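OK thread time. A few of you asked what's going on at work since I went quiet in the group chat. Short version: we're getting an arm on the returns bench at Kestora and I'm one of the people who has to learn to live with it.

For anyone new, I do returns. Small furniture mostly. Shelf units, bedside stuff, things people bought at 11pm and regretted. You lift it onto the bench, turn it, check the corners, decide if it goes back to stock. All day.

We had 353 units come back in one stretch this month and my shoulders felt every one of them. So no, I'm not going to pretend I love the lifting part.

The arm people are called Zesbridge. Before anything gets bolted down they run the job in simulation, and they send us the runs and ask what's wrong with them. I figured that was a courtesy thing. Nope! They want notes. I've sent 5 pages.

Ashwin Naidu is our contact over there and he's very patient with me. I told him my whole job was basically "don't scuff it" and he wrote that down like it was a spec.

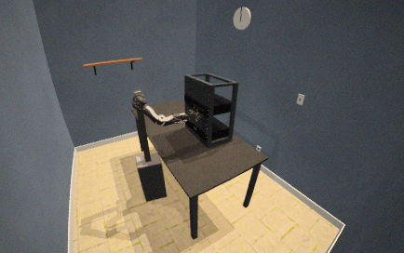
The arm and a black shelf unit, simulated version. Nicer floor than ours, I'm jealous of the tile.

My first note on this one was about where the gripper meets the unit. It's up against the big dark face, and on a real return I'd never start there. I go for the posts. A flat face shows every mark and a post mostly doesn't.

Second note was the color. Black gripper on a black unit, I had to zoom way in to see where one stopped and the other started. If I'm the one supervising this thing I need to see its fingers. Asked for tape or something bright. Ashwin said he'd pass it on.

What changes for us: there are two of us on the bench per shift now, me and Alžběta Hubáček. The plan is one person runs the arm and the other does inspection and the write-ups. We swap at lunch. Pay stays the same, which... we've had words about that. Words are ongoing.

Alžběta has been doing this way longer than me and she's less sold than I am. Her thing is that you feel a loose joint when you pick a shelf up - there's a little give in it - and if you never pick it up you never feel it. I don't have an answer for her. I put it in the notes with her name on it.

The company number is around 3,000 returns before they decide whether to get another arm for the Olmedo building. If you work at Olmedo and you're reading this, message me, I'll send you my notes.

Anyway, training starts after the holiday and I still have to do the safety module. Will post more once I've had my hands on the controls.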